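Pose track jumps when the gripper marker turns away, how do you smooth it without losing the grasp?

Posted in Perception and tracking

Svenja Stöcker
Hello all! I've been having a brilliant time with hand-held grippers for cloth work, and I'm now stuck on the software side. We track a printed marker cube on each gripper with a camera worn on the head, and turn the cube poses into a trajectory that the planner can replay. Most of it is lovely. But whenever a cube rotates so that only one face is in view, the orientation flips for a frame or two and then flips back. Over a clip of 2,107 frames I get a flip every few seconds, nearly always when I'm folding a sleeve over.

I've tried a moving average over 30 frames. It hides the flips, but it also flattens the short quick dip where the jaws go in and close on the fabric, so the replay closes above the cloth. Is there a filter that does both? I'm using the Fusovitz tracker with the default settings, exporting to plain text, one line per frame.

stefanou_fan
Just use a Kalman filter. Works fine for me.

Waltraud Fröhlich
Ooh, I spent most of September on this one, so I'm glad somebody else has met it!

Please don't smooth first. A flip isn't noise, it's a wrong answer. When you see a single flat square, there are two orientations that explain the corners nearly as well as each other, and the solver picks whichever has the slightly smaller error. If you average a right answer with a wrong one you get a third orientation that the gripper was never in. A Kalman filter with default settings will do much the same, only more politely.

What worked for me, in order:

Ask the tracker for both candidate poses and the error for each. In Fusovitz it's a switch in the solver section, off by default. Your export gets wider, so check that your reader doesn't choke on the extra columns (mine did, silently, and I lost an afternoon to it).

For every frame with one face visible, take the candidate closer in rotation to the last trusted frame, even if its error is a bit worse. If neither is close, mark the frame as missing. Do not guess.

Run that forwards, then again backwards from the end, and compare. Where the two passes agree, keep it. Where they don't, leave a gap and fill it by interpolation, as long as it's short.

Only now smooth, and lightly. I fit a low-order polynomial over a small window, which keeps a sharp dip far better than an average does. And keep the jaw opening out of it altogether! It's a separate signal and it wants its own, much gentler treatment.

Then there's the cloth itself. A soft garment loves to fold up over the jaws, and any flap that gets in front of a cube face costs you corners. I take stills from my clips whenever I change the thresholds, with a grasp in the middle and both cubes in view, and go through the detected corners by eye.

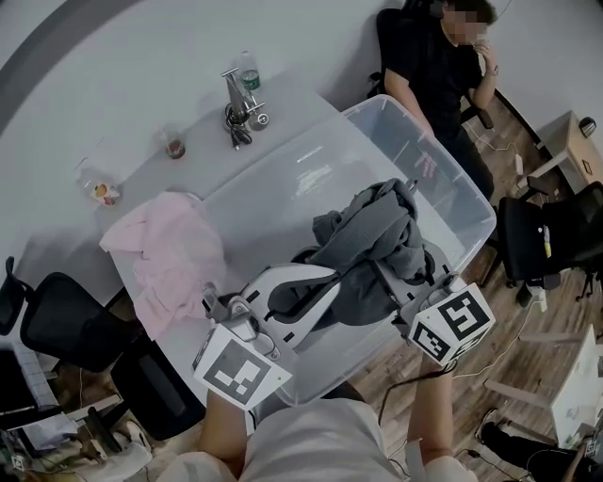
Svenja says the backwards pass fixed nearly everything on her first clip, but she still gets a gap at the start of each fold and wonders whether a second camera would be the better cure.

It would help, and it's great fun to set up, but try the cheap thing first. Look at your exposure. I was losing corners to motion blur at the start of fast moves and blaming the solver. A shorter exposure and one more lamp closed most of my gaps. If you do go to two cameras, get the clocks matched before anything else, or you'll be back here with a much odder plot.

Svenja Stöcker
Shorter exposure it is, then. The dip survives the polynomial fit beautifully, by the way, and the replay now closes on the cloth! I'll post my reader script once I've tidied up the column handling.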